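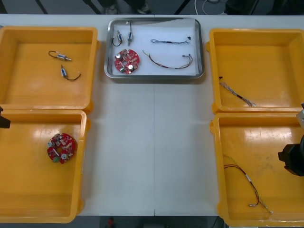
Small presses should pay their translators before they pay for anything else

November 29, 2018

Last month I finished reading Skindard, a short novel by Petrică Sârbu that came out in English this year from a press called Lallar. It runs to 30 chapters, most of them only a few pages long. I liked it enough to look for the translator's name, and it took me longer to find than it should have. It was on the copyright page, under the paper stock and the typeface.

I have worked on both sides of this. I translated two books in my thirties and later read manuscripts for Fidden, a press that published fiction from Southeast Asia and the Balkans. At Fidden the money went out in the same order every time. The printer was paid first, then the cover designer, then the distributor's fees. The author got a small advance. The translator was paid when the first sales came in, and sometimes the sales didn't come in.

I think that order is wrong, and I think it makes the books worse.

A translator who isn't paid until later has to take other work now. Chiến Tô, whose stories I edited, writes long sentences that change direction two or three times. His translator did the first half of the collection in one summer and the second half at night over a winter, between contracts for appliance manuals. You can tell where the break is. The jokes stop working. I don't blame her for it, and I told her so then.

The usual answer from publishers is that there is no money. A typical book of this kind sells a few hundred copies. Krešimir Hodžić's first novel in English sold 443 in its first year, and the press was pleased with that. I accept the figure. But the same book had a cover with foil lettering and a launch party in two cities, and both were paid for up front. There was money. It was spent on other things.

Some presses do it differently. Prasertsri, which brought out the stories of Montri Rungrueang, pays half on signing and half on delivery, and puts the translator's name on the front cover. Their covers are plain, one color with black type. Rungrueang's book has sold 2,227 copies so far. I can't prove that the payment terms had anything to do with it, and I won't try. The English is very good.

Chaiwat Nilsuwan argued at a panel I attended that translators should ask for a royalty and skip the fee. I disagree. A share of 3 percent on a book that sells a few hundred copies will buy groceries for a week. The fee should come first and the royalty should be added to it.

If you run a press and can afford only one thing on time, pay the person writing the sentences your readers will read. The foil can wait until the second printing.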